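The Door Was Already Down: A Contact Fault in the Microwave Task
Speaker notes, Consolacion Baluyot
June 21, 2018

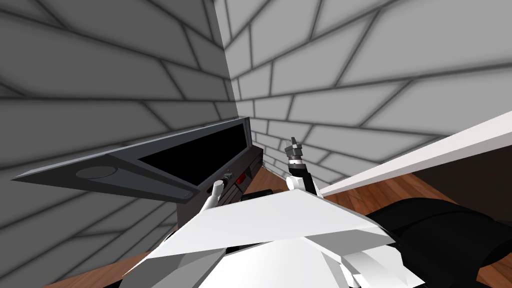 Slide 1. Opening

Introduce myself. I work on the control side at Prondus, mostly on arm motion near fixed obstacles. The talk covers one fault, from first symptom to the change we shipped. Ask people to hold questions on the training method until the end, since the fault had little to do with it.

Say early that all of the results are from simulation. The fault would have been expensive on hardware and cost us two weeks of compute here.

Slide 2. The task

Two-arm robot, kitchen setting, appliance in a corner. The robot has to bring the left gripper to the controls on the front face, operate them, and withdraw. The right arm has no job in this task and is commanded to hold a parked pose.

The appliance door can start open or closed. When open, it lies as a long flat panel on the robot's side, and the left arm has to work in the space near it. Most of the talk is about that panel.

Name the parts of the stack once and then use the names:
Fondent is the motion planner.
Vokden is the physics layer and contact solver.
Enriquez is the supervisor. It watches joint effort and contact force and decides when to stop a run.

Slide 3. What we saw

In January we ran a batch of 800 episodes with the door open at the start. 690 finished cleanly. Of the rest, 106 ended in a stop from Enriquez and four hit the time limit.

The stops did not worry us at first. A stop is a normal outcome when the arm meets something hard. What got our attention was the force log. In 13 of the stopped runs the recorded force at the left wrist was zero for the whole run, right up to the sample where it exceeded the limit.

Pause here. A force that goes from zero to over the limit in one sample is either a collision at speed or a bad measurement. The arm was moving slowly in all 13.

Slide 4. First theory, wrong

We blamed the solver. Vokden had been updated shortly before the batch, and the update touched contact stiffness. A stiff contact with a long time step will produce spikes.

We cut the time step in half and reran the 13 seeds. Same stops, at the same point in the motion. We cut it in half again. Same result.

If someone asks: yes, we also went back to the older solver build. The spikes were a little lower and still over the limit.

This took four days. I would skip the third rerun if I did it again.

Slide 5. Second theory, partly right

Next we plotted the path of the left forearm against the door panel. In every one of the 13 runs, the forearm geometry overlapped the panel before the spike. The overlap grew over many samples with no reported force. Then force appeared all at once.

So the arm was passing into the door. Contact was being detected late.

Explain the filter. Vokden lets you list pairs of bodies that are never checked against each other. This is normally used for neighboring links in an arm, which overlap at the joint by design. Our list had an entry for the left forearm and the door panel.

Slide 6. Where the entry came from

The filter list was generated by a script. The script placed the robot in its start pose, looked for overlapping pairs, and wrote them all to the list on the assumption that anything overlapping at the start was overlapping by design.

The script had been run on a scene with the door open and the base placed a little too close. The forearm touched the edge of the panel in that pose. The script recorded the pair as permanent.

The base position was corrected the same afternoon. The list was not regenerated.

Slide 7. Why there was any force at all

With the pair filtered, the forearm should have passed through the door with no force. The spike came from a different body. The gripper was not on the list. On certain paths the forearm sank into the panel far enough to carry the gripper housing in behind it, below the panel surface. Vokden then found a deep overlap on the first check and pushed the two bodies apart with a very large force.

That explains the single-sample jump. It also explains why the smaller time step made no difference. The overlap was already deep by the time anything looked at it.

Go slowly on this slide. People tend to mix up the forearm and the gripper.

Slide 8. The part that matters for safety

The 13 runs were the ones that got caught. We then checked the 690 clean runs for forearm and door overlap. I will show the plot and leave it up for a moment.

A good share of them had some overlap. The arm went through part of the door, reached the controls, and was scored as a success. The planner, Fondent, reads the same filter list, so it was treating the door as free space for the forearm and choosing the shorter path.

On a real robot that path puts the forearm into the door under load. The hinge would take it first.

Enriquez did what it was built to do. It watches force, and there was no force to watch. We had been describing it in reviews as a collision monitor. It is a force monitor, and we have changed the name in the documentation.

Slide 9. Changes

One. The filter list is now written by hand and reviewed. The script still runs, but it only prints candidates.

Two. The list may contain only pairs within the same robot. An entry that names a scene object stops the load with an error.

Three. Enriquez now gets a separate geometry check that ignores the filter list for everything except neighboring links. It runs at a lower rate than the solver. Any overlap deeper than the set tolerance ends the run and marks it as invalid, which is kept apart from failed.

Four. Appliance doors are tested open, closed, and at one position between before a scene is accepted.

The third item adds run time. We measured it and accepted it. If asked for the number, say that it depends heavily on the number of bodies in the scene and offer to send the table.

Slide 10. After the changes

We reran the same 800 seeds. The success rate dropped, as expected. Fondent had lost its shortcut and had to bring the left arm in from above the panel, which puts the elbow near its limit. We then moved the base back slightly and recovered part of the loss. Work on the rest is still open.

There have been no zero-to-limit jumps since.

Slide 11. Open items

The right arm. It is parked and so was left out of the geometry check in the first version. It is now included, but we have not gone back through older batches to see whether it touched the counter or the wall.

Old results. Two internal reports used numbers from before the fix. Both have a note attached. Neither has been rerun in full.

Door closed at start. We believe those runs are unaffected, as the panel is then out of the forearm path. The check has been done on one batch only.

Questions. Backup slides 12 to 15 have the force traces and the filter list before and after. If the projector is poor, skip the traces and go to the list.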